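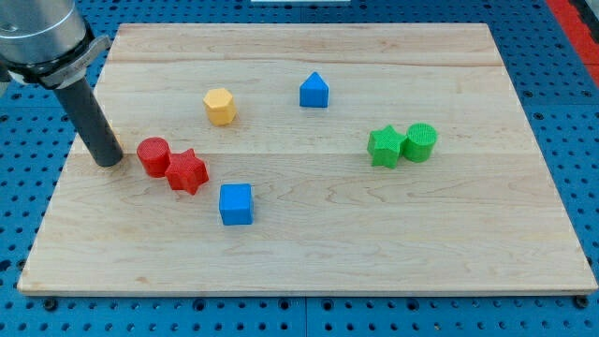 浅色拼接木板与彩色小积木,黄色的一块为六棱柱。

Pirlow修订桌面积木套装规格,积木表面统一改为细纹

桌面教具制造商Pirlow于2月发布桌面积木套装的修订规格,内容涉及积木表面处理、底板拼接方式、颜色管理和清洁说明。新规格适用于此后生产的全部批次,已售出的旧版套装仍按原说明书使用,积木与底板可以单独补购。

套装由一块浅色木质底板和若干小型几何积木组成,积木使用红、蓝、绿、黄4种颜色。修订后颜色种类不变,外形目录也不变,六棱柱继续保留。主要变动集中在积木表面:旧版积木为光面,新版各面均带有细密的交叉纹理,手指触摸时有轻微的颗粒感。

Pirlow在规格说明中写道,光面积木在浅色木板上容易产生局部反光,从侧面观看时,顶面与侧面的分界不够清楚。细纹表面使光线散开,棱线较易辨认。另一项考虑是摩擦。光面积木受到侧向推力时,起步阶段往往突然滑出,停止位置不易控制;纹理表面与木板之间的接触较为均匀,推动过程趋于平缓。该公司没有公布摩擦系数,仅说明同批积木之间的手感差异已列入出厂检验。

积木由Posow负责成型。纹理在成型过程中一并生成,不另加涂层,因此不存在涂层剥落的问题。纹理深度按浅纹控制,顶面与底面的平整度优先于纹理的均匀程度。检验时将积木平放于标准平板,轻按顶面各角,出现晃动的即判为不合格。棱边作小倒角处理,倒角处允许纹理中断。六棱柱的检验多一道工序,除两个六边形端面外,各侧面也要分别贴平板检查,以保证积木既能立放也能侧放。

底板由Wuyts供应,采用多条木料平行胶合。拼接缝沿板的长边方向排列,缝隙须胶合严密,指甲划过时不应有明显落差。板面允许保留自然木纹、浅旋纹和少量深色条纹,死节、开裂和溢胶不予放行。旧版规格对深色条纹限制较严,浅色料的利用率因此偏低。新规格改为按位置判定:条纹本身不作为退货理由,伴有表面起毛或凹陷时按缺陷处理。

Wuyts在交货说明中提示,拼接木板会随湿度变化发生轻微胀缩,端部木纹外露处吸湿较快。底板到货后应平放静置,待与室内湿度一致后再使用,期间不要竖靠在墙边,也不要紧贴暖气。板底不装橡胶垫,如桌面较滑,可自行加铺薄毡。加铺时应覆盖整个板底,仅在四角垫起会使板中部受力下弯。

新版套装在定型前由Nallinley活动中心试用5周。试用安排在该中心的桌面活动室,每场30分钟,内容包括按颜色归类、按外形归类、沿板面推移和自由摆放。活动记录采用统一表格,填写项目为积木是否翻倒、是否滑出板边、收纳时是否夹带灰尘。自由摆放不设目标图样,积木可以分散放置,也可以相互靠拢,表格只记录结束时是否有积木掉落到桌面。

试用记录反映的问题主要有两项。其一是清洁。细纹容易留存手汗和粉尘,红色与蓝色积木上的浅色粉尘尤其明显,干布擦拭不能完全去除。其二是底板近身一侧的边缘。该处与手腕和袖口接触较多,试用后期触感变粗,需要重新打磨。推移和归类两类活动未提出修改意见。

针对第一项,新版说明书增加了刷洗步骤。积木可用软毛刷蘸清水顺纹理刷洗,然后摊开晾干,不得使用溶剂、钢丝球或洗碗机。刷洗后的积木在完全干燥前不要放回木板,以免留下水印。底板不得浸水,日常清洁使用拧干的湿布,顺木纹方向擦拭,再用干布擦一遍。出现水印时,可待板面干透后用细砂纸轻磨,磨后补涂薄层木蜡油。

针对第二项,Wuyts调整了底板前缘的加工顺序,先倒圆再做终磨,终磨后手工检查一次。前缘倒圆半径略有增加,板的外形尺寸和厚度保持不变,旧版收纳袋可以继续使用。

颜色管理方面,新规格要求同一套装内同色积木取自同一生产批次。旧版套装曾按外形分别备料,同为绿色的积木因来自不同批次而略有色差,在按颜色归类的练习中造成误判。补购单块积木时,Pirlow不保证与原套装完全同色,建议按颜色整组更换。批次代号印在外包装上,积木本体不作标记。

摆放方面,说明书建议将底板长边与桌沿平行,光源置于侧上方。光源过低会使积木投影拉长,遮住邻近积木的底边;光源位于正上方时,浅色板面亮度偏高,黄色积木与木板的对比减弱。Pirlow曾考虑将黄色调深,试样后认为与木色的差别并未明显增大,遂维持原色。立放的六棱柱以六边形面朝上,顶面轮廓可作为辨认外形的依据,不必单靠颜色。

收纳方式也作了小幅调整。旧版使用带分格的硬盒,新版改为布袋,底板单独装入扁平护套。护套内不得夹放积木,纹理表面与木板长时间受压摩擦,会在板面留下细痕。搬运时板面朝内,避免与其他硬物直接接触。

新版套装的零售价未作调整。底板和积木的质保期均为5年,因浸水、使用溶剂或自行切割造成的损坏不在质保范围内。仍持有旧版光面积木的用户可以将新旧积木混用,但两者的滑动表现不同,用于推移练习时应分开摆放。

修订后的说明书随新批次一同装入包装,旧版用户可向原销售点索取单页清洁说明。Nallinley活动中心将继续使用试用期间的底板,前缘已按新工艺重新打磨。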